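How do I get a dull patch out of a matte gray table top?
Asked in Furniture Care, Kulville Home Help

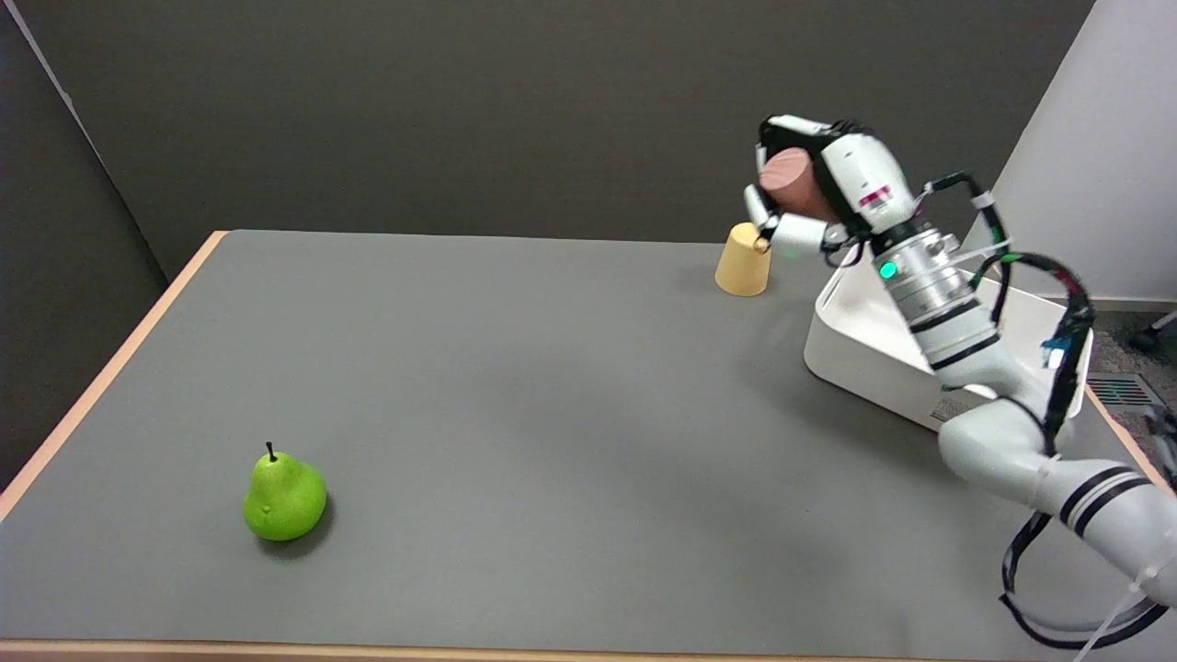 We bought a Borko work table in August for the playroom and I can't work out how to clean the top properly. The kids use it for play food and drawing, and I use it in the evening for sorting paperwork. The surface is smooth gray with no shine to it, and the border is pale wood. It looks fine with the green pear, the yellow cup and the white bin on it, but if I crouch and look along the top toward the window there is a dull smear about the size of a dinner plate, near the middle. I don't know what the top is made of. The leaflet only says "easy care surface."

What I have tried so far: warm water and a cloth, then dish soap, then a spray cleaner meant for kitchen counters. The spray made it worse, or at least bigger. The smear goes away while the top is wet and comes back when it dries. It isn't sticky. I can't feel it with my fingertips.

I also want to know if I should be oiling the wood edges. My mother-in-law says yes. The table was not cheap and I don't want to ruin it. I paid 100 for it secondhand, and the same one is listed at nearly 800 new.

One more thing, if anyone knows. The plastic cups leave faint rings when they get put down on their rims after washing. Is that the same problem or a different one?

Wilmer Rengifo

It sounds like residue. Matte tops hold on to soap film and you only see it at a low angle. If it vanishes when wet and comes back when dry, with nothing to feel, I would assume there is cleaner sitting on the surface before I assumed any damage.

Stop using the spray. Fill a bowl with warm water, add 2 tablespoons of plain white vinegar per quart, and wring a microfiber cloth out until it no longer drips. Wipe the whole top, not only the patch, or you will end up with a clean circle in a dirty table. Rinse the cloth and go over it again with plain water. Dry it right away with a second cloth. You may have to do this twice. Mine needed three passes after a previous owner had used furniture polish on it.

Keep the vinegar water off the wood border. A little won't hurt if you wipe it up, but don't let it sit along the seam where the gray part meets the wood.

Don't use melamine sponges or scouring powder. They polish the matte finish and then you have a shiny spot, and I don't know of any fix for that short of replacing the top.

The rings are probably minerals from the water. Dry the cups before they go on the table. The same wipe should take the rings off.

petersen61

Just put a tablecloth on it. Kids wreck everything anyway.

dory_in_putthorpe

I agree with petersen61 about residue, but test the vinegar on a corner first, given that you don't know what the top is. Leave it overnight and look at it in the morning with the light coming in low.

On the wood edges, find out if they are sealed before you oil them. Put a drop of water on the border somewhere out of the way, at the back for instance. If it still beads up after ten minutes there is a finish on it and oil will just sit on top and go tacky. If it soaks in and darkens the wood, the edge is bare or the finish has worn off, and a thin coat of mineral oil once or twice a year is enough. Put the oil on a rag, never straight on the wood, and run masking tape along the gray side first. Oil on a matte top leaves a dark line and it took me most of a month to get mine out.

Your mother-in-law may be thinking of butcher block, which does need regular oiling.

hallway_cupboard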